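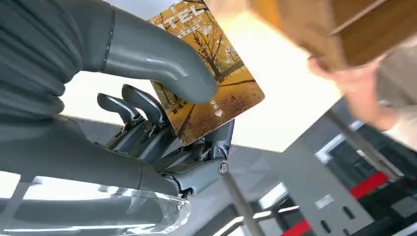 PONDIDCOMBE, February 6, 2021

So, the Plenau hand. I've had one on the bench since August, and I put off writing this because for months I'd have given it a glowing review and left it there. Then it started dropping hotel key cards, and I learned a lot more about it than I wanted to!

Quick background. Our little shop does check-in automation, and the job is simple to say: take a card from a person, hold it flat, put it in the slot the right way up. Cards are horrible things for robot fingers. They're thin and slick, and they flex just when you don't want them to (I use real ones, with the glossy photo and the little insertion arrow, and they're slipperier than the blanks).

Out of the box the grip was lovely. Thumb across the face, fingers curled in underneath, a nice firm pinch. I ran 100 handovers the first week and lost two cards, both my fault. I told everybody to buy one.

Then in the winter the thumb began to creep. You'd get a good pinch, the arm would start to turn, and the thumb would relax by a hair. No error, no warning light, and the software cheerfully reporting "object held" while the card was on the floor. That false report bothers me way more than the drop does. On my worst day I ran 50 handovers and 40 of them ended on the carpet, and the log said every single one was fine.

I blamed my code for a week. Then I blamed the cards. Yoshinori Kamata at Gudley, who sold us the thing, finally had me check the thumb joint with the power off, and there was play in it you could feel with a fingertip. A retaining screw had backed out inside the base. He sent a new screw and some thread locker, no charge, and the fix took me one evening and a fair bit of bad language.

One safety note, and please read this bit. While I was chasing the fault I had my own fingers near the hand with the motors live, and when the thumb lost its position it snapped shut to find its zero. It got my knuckle. Nothing broken - but it hurt, and the manual has exactly one line about it, on page 137. Kill the power first. Every time.

Since the repair it's been solid. I check that screw on Mondays now. I also tried the Pētersons gripper while ours was down, and it never lied to me about holding a card, but it's slow and it bends the corners.

Would I buy the Plenau again? Yeah, I think so, with a tube of thread locker in the same order. Three and a half stars, and I'll bump it to four if they ever fix that "object held" message.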